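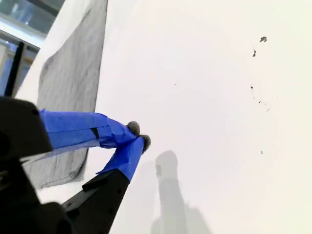

Stornside workshop renews finger pads on the Runus cell

25/10/2026

The gripper of the Runus cell at Stornside is back in its regular maintenance plan. Both fingers now carry gray fuzzy pads at the tips and are wrapped in blue painter's tape, which the technicians change by hand.

The work takes 17 minutes when all material is ready. The old tape is removed, the finger is cleaned with a dry cloth and the new pad is pressed on for 2 minutes. After this the gripper closes 15 times at low force, and the technician looks at how the pads meet. A small offset between the tips is accepted – a pad that turns on its finger is not.

"The tape is cheap and we can see quickly when it becomes tired," says Romain Leclerc, who is responsible for the cell. "With glue we needed about 20 minutes only for cleaning the finger."

The pads are cut in the Antoniuk building and sent over with the normal internal post. The second cell, in Larnilham, will change to the same method in January. Until then it keeps the rubber tips, and spare sets for it can be ordered from the Stornside store as before.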